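I Put Off Buying a Doorbell Camera, Then I Bought One
January 2, 2019

My neighbor Annapurna Arumugam has been telling me to get a video doorbell since July. Two boxes went missing from her porch last summer, and she went out and bought one the same week. Now she watches her front step from the checkout line at the grocery store. She showed me a clip of a raccoon, a clip of the mail carrier, and a clip of me, walking past with a rake and apparently talking to myself. I wasn't sold.

I have no quarrel with cameras as such. My quarrel is with the boxes they come in. I spent a good part of the holidays reading them, and the product pages, and the little gray print under the product pages, and I have some complaints.

Start with "HD." Every one of these things is HD. The cheapest one in the store is HD. What I want to know is whether I can make out a face under a hat at the bottom of my steps after dark, and there's no number on the box for that. The resolution is measured across the whole picture, and these lenses are so wide that most of the picture is my porch ceiling, both of my neighbors' shrubs and the sky. The person gets whatever is left over.

Then "night vision up to 30 feet." Up to. I get up to eight hours of sleep. The infrared lights on the doorbell I ended up with will light a white pillar two feet away beautifully, so beautifully that the camera turns itself down and everything past the pillar goes to mud. I'll come back to the pillar.

And "weather resistant," with no rating given. If a company has paid to have a product tested against water it will print the rating in large type. When I see the word alone with a picture of a raindrop, I figure the raindrop is the whole test.

The one I bought is a Fanel. I looked at the Zimus too, which costs less, and which keeps no video at all unless you pay every month. You get a live picture and a chime. I read the page three times to be sure I had that right. The Fanel takes a memory card inside the unit and will record to it without a subscription, and that decided it. Yes, I know, if somebody pries the thing off the wall the card goes with it. I've had people explain this to me with great pleasure. I would still take that over renting my own front door.

Installation. The video says fifteen minutes. The man in the video has new siding, a doorbell wire that comes out exactly where he wants it, and no brick. I have brick, and a transformer in the basement that turned out to be the original one. The Fanel wants 16 to 24 volts. Mine put out ten. So that was a new transformer, and since I don't care to work on the house wiring past a certain point, it was also a visit from Stindmont, the electrical outfit on the other side of town, who were fine and on time and charged me 66 dollars before parts. Add that to your fifteen minutes.

The old chime hummed afterward. There's a small resistor gadget in the bag for this, and the instructions show it in a drawing the size of a postage stamp. I put it in the wrong way around, then the right way around, and the hum went from a hum to a hum you have to stand in the hallway to hear. I'm calling that done.

Now the alerts. Out of the package, motion detection is set to high. In the first week my phone told me 326 times that there was motion at the front door. I know the number only because the app puts it in a cheerful little summary. I went through a fair piece of the list with my coffee, and it was cars, headlights, a flag, and me.
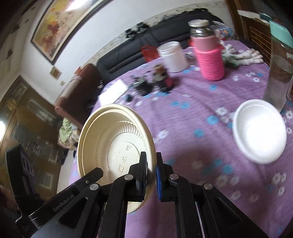 You can draw zones in the app, so I drew zones. That helped with the cars. It did nothing for headlights, which land on the pillar, and as far as the camera is concerned a bright thing sliding down a pillar is a visitor. I wrote to support and got a reply from Anitha Reddy, who at least read my message before answering, which I can't say for the first two replies I got. She suggested turning the unit a few degrees with the wedge from the box and dropping sensitivity to low. I did both. The alerts went down a lot. It also missed the UPS driver twice, so I've moved it back up one notch, and that is where it sits.

What I still don't trust is the phrase "smart person detection." It's a switch in the menu, and it's grayed out unless you subscribe. Fine, they have to make money. But there's nothing anywhere about how often it's right. I asked. Anitha said she'd pass the question along, and I believe she did, and I don't expect to hear.

A reader named Bhattacharjee wrote in after my post on deadbolts to say that all of this is a waste and a longer strike plate with three-inch screws does more for a front door than any lens. I agree with most of that. A camera doesn't stop anybody. The most I'd claim for it is that it lets you know sooner, and hands you a clip of a hood and a pair of sneakers that you can give to an officer, who will be polite about it.

Annapurna never got her boxes back, by the way. She has had the camera ever since, with a sticker in the window, and no boxes have gone missing. None have gone missing from my porch either, and for most of that time all I had was a button.

I'll keep the Fanel through the winter. I want to see what the cold does to the picture and whether that card fills up as fast as I think it will. If the hum gets any worse, the old button is in the kitchen drawer with its two screws taped to the back.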